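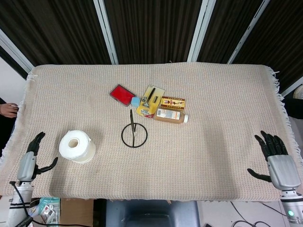
4장. 손 비교 시험의 준비와 실행

4.3 책상 위 물건으로 파지 시험하기

이 절은 Tiltari 다섯 손가락 손과 Clora 두 손가락 그리퍼를 같은 조건에서 비교하는 방법을 설명합니다. 팔의 설치와 제어기 Protus의 연결은 4.2절에서 이미 끝난 것으로 합니다.

준비

1. 책상에 담요를 한 장 덮습니다. 딱딱한 판 위에서는 납작한 물건의 결과가 많이 달라지므로, 두 손 모두 같은 담요 위에서 시험하십시오.
2. 물건을 담요 가운데에 놓습니다. 투명한 플라스틱 포장, 옆으로 눕힌 병, 납작한 상자, 가는 철사로 된 물건, 두루마리 휴지처럼 성질이 다른 것을 섞습니다.
3. 몇 개의 물건은 서로 닿게 놓고, 한 개 이상은 따로 떨어뜨려 놓습니다.
4. 양손을 책상의 앞쪽 모서리로 보내고 손가락을 폅니다. 이 자세가 시작 자세입니다.

주의: 제어기가 켜져 있는 동안 물건을 다시 놓을 때에는 반드시 먼저 일시 정지를 누르십시오. 손가락 사이에 사람의 손을 넣지 마십시오.

실행

5. Protus 화면에서 "비교 시험"을 선택하고 제한 시간에 3000을 입력합니다. 단위는 밀리초입니다.
6. 파지력 상한은 300으로 시작합니다. 이 값은 제어기 내부의 값이며 뉴턴이 아닙니다.
7. 떨어져 있는 물건부터 잡습니다. 그 다음에 서로 닿은 물건으로 갑니다.
8. 들어 올린 후 제한 시간 동안 떨어지지 않으면 "성공"으로 기록합니다. 옆의 물건이 같이 움직였으면 비고에 씁니다.
9. 손을 교체하고 5번부터 반복합니다. 물건의 위치는 처음과 같게 맞춥니다.

참고: 투명한 포장은 깊이 카메라에서 구멍처럼 나올 수 있습니다. 이 경우에 노출 값을 4000으로 올리고 한 번 더 촬영합니다. 그래도 같으면 목표점을 수동으로 지정합니다.

참고: 철사 물건은 위에서 잡으면 자주 미끄러집니다. Dalva Caldeira의 시험에서는 엄지와 검지만 사용하는 옆 파지가 더 안정적이었습니다. 두 손가락 그리퍼는 손목을 90도 돌려서 접근하십시오.

오류 1106이 표시될 때

손가락 모터의 전류가 상한을 넘었다는 뜻입니다. 손가락이 담요를 같이 잡고 있는지 확인하고, 손을 천천히 편 다음에 "초기화"를 누릅니다. 오류가 계속되면 팔을 따라 내려가는 케이블이 당겨져 있지 않은지 봅니다.

기록 파일의 형식은 4.4절에 있습니다.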